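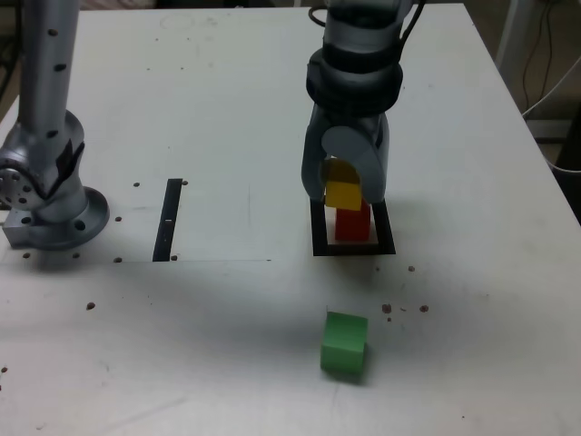 Photo: Sólveig Thorlacius

We use cookies to keep you signed in and to remember your ticket drafts. By continuing to browse you accept this. Accept | Manage settings

Ticket: Frandsen tankless heater, shower goes cold partway through
Status: Closed by customer
Category: Hot water / temperature

Opening message

Hi! So I have a Frandsen gas tankless in the utility closet off the kitchen, and the upstairs shower has started going cold on me. It runs beautifully for the first few minutes, then there's a stretch of properly cold water (long enough to make me yell), then it comes back hot like nothing happened. The kitchen sink doesn't do it. The downstairs shower doesn't do it either, or if it does I haven't caught it yet. No error code on the display when I run down in a towel to look.

I've already turned the heater off and on again at the wall, so please don't make me do that one again, ha. It's set to the same temperature it's been at since we moved in. I have the Mundar app hooked up to it, and the graph in there shows the burner going off and then on again right when I get the cold patch, so it isn't my imagination.

Update, same evening

Thanks for the quick reply. You asked me to clean the inlet screen. I shut off the cold valve, put a bucket under and unscrewed the little filter, and wow, there was a fair bit of grit in there! Kind of tan and sandy. The city dug up Harness Street in August and I bet that's where it came from. I rinsed it, brushed it with an old toothbrush and put it back. The O-ring looked fine but I put a bit of silicone grease on it while I was in there.

Ran the upstairs shower for 11 minutes. Flow is definitely better. Still got the cold patch, though it was shorter.

Update, next morning

Okay, the flow test. I held a bucket under the shower head and timed it like you said, and it's 2 gallons a minute, which I gather is plenty to keep the burner lit. So it's not that the heater thinks I've turned the water off. I was a little disappointed because I'd really talked myself into that one.

I also did the descaling since it was overdue anyway (sorry, I know the manual says every year). I used 4 gallons of plain white vinegar, the small pump and the two washing machine hoses, and let it go round for most of my morning coffee and then some. The vinegar came out cloudy but not horrifying. Flushed it, closed the service ports, opened everything back up, and spent a while chasing a drip on one hose cap that only needed a new washer.

Result: kitchen sink gets hot quicker, which is lovely. Shower upstairs: cold patch, same as ever. Grr.

Update, around lunch

You asked whether anything in the plumbing had changed, and I said no, and I need to take that back. We swapped the shower valve upstairs in the spring! I'd completely forgotten because it was part of the tile job. It's a Flirnik, the single-handle kind that evens out the pressure if somebody flushes. It worked fine at first, so I never connected the two.

I tried the test from your message, where you run the upstairs bathroom sink on full hot instead of the shower and keep a thermometer in the stream. Steady as a rock the whole time! Then I switched to the shower and there it was again. And on the Mundar graph, the burner stayed on all through the sink test and dropped out during the shower. So whatever's going on, the shower is what starts it and the heater is reacting.

Update, mid-afternoon

I took the handle and trim off the Flirnik (turn the water off first, I only forgot once) and pulled the cartridge. It has two small screens on the inlet ports and the hot side one was packed with the same tan grit I found in the heater. The piece that's meant to slide back and forth inside wouldn't move when I shook it. The instruction sheet says you should hear it rattle, and mine made no sound at all.

My guess, and please tell me if I'm off base: the thing sticks, lets in way too much cold, the hot flow drops to a trickle and the heater shuts its burner off. Then it lets go and everything wakes up again.

I soaked the cartridge in leftover vinegar for an hour, rinsed it, tapped it on my palm, and it rattles now. Back in it went. I opened the lines for a few seconds before putting it in, with a towel stuffed over the hole, and some more grit came out on the towel.

Update, 9 p.m.

Long shower. Really long. I used up a podcast. No cold patch! I had my daughter flush downstairs in the middle of it to be mean to it and I barely felt a wobble. The burner line on the graph is flat from start to finish.

I'm not going to tell you I'm 100 percent sure, since it fooled me before, so can we leave this open a little longer?

Last update

Still good. Everyone in the house has showered, including the teenager, which is a stress test all by itself. I ordered a spare cartridge to keep in the drawer and I've put a reminder in my phone to check the heater screen again in a couple of months in case there's more sand on its way down the street.

You can close this one. Thanks for being so patient with my essays!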